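Workshop tips: cleaning rules where a floor robot shares the space

Set the rules before the robot's first run. At the Prirkstead site the Skurkell floor unit works from 5 in the morning and the hand cleaning starts at 9. The two never overlap on the same floor.

Press pause and wait for the status light to go steady before stepping into the mapped area. Closing the app does not count as a pause.

Keep 200 mm clear on both sides of the charging contacts. Wipe the contacts with a dry cloth only.

Polished stone reflects light into the sensors. Map it with the overhead lights set as they will be during the run, and map again if a lamp is moved.

Bins, planters and other round containers stay in their corners and are wiped inside by hand. Hold the rim with one hand and press the cloth flat against the wall with the other.
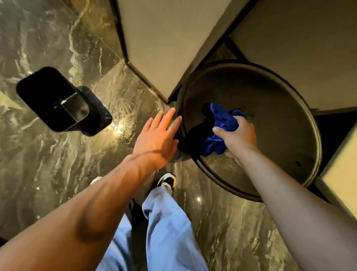 Sfakianakis writes that the pause rule is too loose for older Cerik units, which restart by themselves after 38 seconds, and that those should be switched off at the base before anyone kneels down near them.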